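Taltley Neighbors Help Board
Parking & Streets

Do the new parking sensors downtown know who I am?

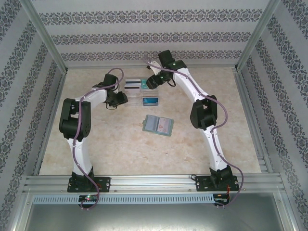 Question

Posted by Fadi Sabbagh, 18 September 2019

So the city put those little round sensors in the pavement all along Petton Street, and now there's an app called Flunadico that shows you which spots are open. I like it, I really do, I found a spot in two minutes on Saturday and that never happens! But my brother-in-law is convinced the sensors read your plate and mail you a ticket the second your time runs out. I parked 5 minutes over last week and I've been checking the mailbox like a crazy person. Does anybody know how these work? And do I have to use the app, or can I still feed the meter with quarters?

2 answers

Qusai Aoun

I went to the open house at the library when they were rolling this out (free cookies, so why not) and asked pretty much the same thing. The guy there told me the pucks only sense that a big chunk of metal is sitting on top of them. No camera, no plate. They tell the system "taken" or "open" and that's it. There are 200 of them on Petton and the side streets so far, and another 100 are supposed to go in by the Hakim Avenue lots in November if the weather cooperates.

Now, the app is a different story. If you pay with it you type in your plate, so it does have that, plus your card. I keep location set to "only while using" and it works fine for me. Tickets still come from a person walking by, same as before. If there was nothing on your windshield I'd quit worrying.

And yes, the meters still take coins. The one outside the bakery jams a lot, so use the next one down.

hillside_deb

dont trust the map too much, it said open and there was a motorcycle in it. Twice!! I think the sensors miss them. Also it eats my battery

Comment from Fadi Sabbagh

Thanks Qusai, that's a load off. Nothing on the windshield, so I'm telling my brother-in-law he owes me lunch. Deb, I had the motorcycle thing too, over by the post office. Is there a number to report that or do you just do it in the app?

Comment from Qusai Aoun

In the app, tap the spot and hold, then "wrong status." Mine got fixed the same day.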